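How to Budget for Hand-Held Gripper Data Collection in Homes

Published 8 May 2020

Scope

This guide covers equipment planning for a small household manipulation project, in which a person collects demonstrations with hand-held grippers and a fixed robot arm is trained on the recordings later. It deals with the collection side only. Arm purchase, training hardware and office costs belong in a separate budget. The Wandum worksheet used below has one tab per step, but any spreadsheet will do.

Step 1. Fix the task list before pricing anything

Write down each task, the surface it takes place on, and the largest item handled. Folding clothes on a bed and stacking cups on a counter place different demands on jaw opening, finger stiffness and field of view. If cloth is on the list, assume two grippers per operator. A single gripper can pinch and drag a sleeve but cannot hold the far hem at the same time.

Enter the number of takes you need per task. Our planning figure for a first garment set is 3000 takes. Everything after this step scales from that number, so do not leave it as a range.

Step 2. Specify the gripper

Record these items for every model you compare:

Weight with battery, in grams
Jaw opening at full travel
Finger material and replacement price
Number and position of cameras
Recording time per charge
How units are labeled and told apart

Weight matters more than it looks on a data sheet. An operator holds one unit in each hand and leans over a low surface for most of a shift. Reject any unit over your limit at this stage. Ours is 497 grams.

Wide-angle optics are worth paying for in bedrooms. The fingers, the item and the surrounding surface should all stay in view at short working distance. Check sample footage at the distance you will use, and expect straight edges to bend toward the rim.

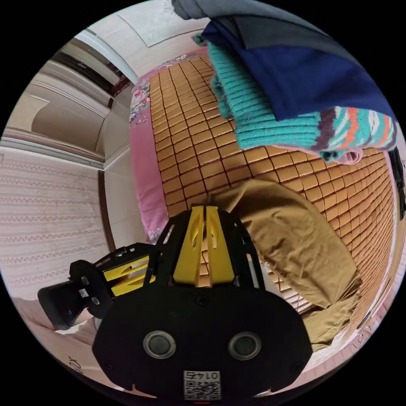 Fig. 1. Garment work on a bed with a woven mat; numbered label on the gripper body.

Labels are cheap and should be in the order from the start. A code plus a readable number on each body lets you trace a bad recording to one unit. Enter the label number in the asset tab next to the serial number and the purchase date.

Step 3. Count units per operator

Use this formula:

units = (operators x 2) + spares

For spares, take one unit for every three operators and round up. Two operators therefore need five units. Do not count units out for repair as spares. If the supplier quotes a return time longer than two weeks, add one more.

Order finger sets separately. Treat them as consumables. We enter 152 dollars per operator for the first quarter and adjust in March when the new price lists come in.

Step 4. Plan the site

Homes are tighter than labs. Before booking one, ask for the bed or table height, the clear floor on the working side, and the position of the nearest outlet. Allow space for three groups of items: waiting, in use, and done. On a single bed, at least one of these groups usually ends up on the floor or a chair, so add a clean ground sheet to the supply list.

Note the surface material as well. Mats, sheets and bare tabletops give different friction under cloth. If the robot will later work on one of them, put most of your takes there.
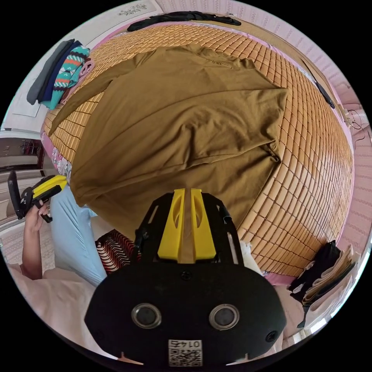 Reading time: 4 min

Step 5. Choose the garment set

Budget for clothing as you would for any other fixture. Mix plain and patterned items, thin and thick knits, long and short sleeves. Large long-sleeved shirts take more room than most planners allow, so measure one laid out with the sleeves extended and compare it with the surface. Secondhand items are acceptable. Wash them first and tag each one with a number inside the collar or waistband.

Step 6. Price labor and storage

Time ten trial takes per task, including the reset. Use the mean, then add a quarter for breaks and battery changes. Multiply by the take count from Step 1.

For storage, multiply minutes per take by the data rate on the supplier's sheet, then by the number of cameras. Double the result for a second copy. Card readers are often missed. Buy one for each pair of grippers so that offload does not hold up the next session.

Step 7. Compare quotes

Ask at least two suppliers for the same package. We used Bruvton and Plekomia, with Hao quoted for finger sets only. Put the following on one line per supplier: unit price, lead time, warranty, calibration fee, shipping, and price of a replacement camera. Bruvton charged 192 dollars for calibration per order; Plekomia charged per unit, and came out higher at five units.

Step 8. Add contingency and sign off

Add 15 percent to hardware and 25 percent to labor. Lock the worksheet and save a dated copy. Changes to the task list after this point go back to Step 1.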